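Notebook, March, started 9:40

Poker vs. gripper, continued. The short version so far is that we spent a good deal of money on the Surulero two-finger gripper and it is being outperformed at our one benchmark task by a stick.

Setup first, for whoever inherits this page. Same arm, same wrist, maple board clamped over the blue perforated table. Tool A is the Surulero. Tool B is the black cylinder held in the collar. Task is the usual one: push the colored blocks into groups by color, no lifting allowed, because the policy was trained on pushing and gets ideas above its station if you let it lift. Controller is the Hodton, update rate capped at 400 Hz after the business with the whining.

Tool A, morning block. With the fingers closed the gripper is a fist with two bumps on it, and each bump pushes in a slightly different direction. Cubes are fine. Stars catch a point between the fingers and come along for the ride, sometimes past the group they were supposed to join. The camera also loses sight of anything near the fingers, so the policy guesses, and its guesses have the confidence of someone giving directions in a town they left years ago.

Tool B, after lunch. Single contact point, much less stuff in the way of the camera. Tip offset was wrong by a hair in the config (mine, I typed it) and the first episodes were spent pushing air just beside the blocks with great care. Fixed at 1:15. Discard everything before episode 42.

Board seams are still on the list of suspects for the little hops in the force trace. I ran a finger across them and felt nothing, but my finger is not rated to anything. Swapping the board means redoing the table calibration, so the seams remain innocent until I have a free afternoon.

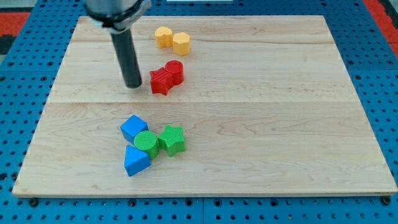

Why keep the tip hovering just over the board instead of letting it touch?

Contact with the wood adds drag that changes with position and speed, and the controller reads that drag as a block. A small gap keeps the side force signal clean, as long as the tip stays low enough that it can't ride up over the shorter pieces.

Speed test: raised the lateral limit on Tool B in steps. Cylinders start tipping before anything else does. The prism has opinions about which way it wants to slide and they depend on where you hit it. Left the limit at the old value, which someone had written on masking tape inside the cabinet door and which I should have trusted to begin with.

Logging: 541 usable episodes between the two tools, most of them B. Target is 2000 before we say anything out loud in the Forkuro meeting. At the current rate that is roughly another week, assuming the Strebel camera mount stops sagging. I have tightened it twice. It waits until I sit down.

To do:
re-measure tip length with the calipers that close all the way
new shim for the Strebel mount
rerun A with the fingertip covers off
move the tape value into the config file, keep the tape

Stopped 5:30, arm parked, e-stop in.

3 comments · 0 shares

Forkuro internal notebook | Contact the lab | Back to top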